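Rimthorpe Adult Literacy Program
Interim report to the Civville Fund, January 2021
Prepared by Analyn Calimlim

Enrollment. The program enrolled 180 learners between July and the end of the reporting period, across the Rimthorpe and Hustlow sites. Hustlow opened three weeks behind schedule because the lease was signed late. Its intake has since matched the plan.

Instruction. Tutors delivered 2,078 hours of teaching, of which 1,028 were one-to-one. The remainder were small-group sessions capped at six learners. Reading assessments are given at entry and again after 20 sessions. Second assessments for the Hustlow group are not complete and will be included in the final report.

Materials. The Kahsay reading series replaced the older workbooks at both sites. Tutors asked for more practice pages at the lowest level, and a supplement is being drafted.

Spending. Salaries and rent are within budget. Printing is over its line and travel is under. We request approval to move the unused travel funds to printing.

Premises. Fitting out of the second room at Hustlow continues. Shelving and a wall clock remain to be purchased. 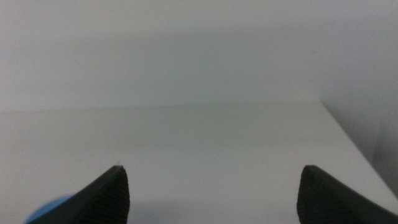 Hustlow, second room: white wall and tabletop.

Next period. Priorities are completing the second assessments, recruiting two evening tutors and issuing the Level 1 supplement.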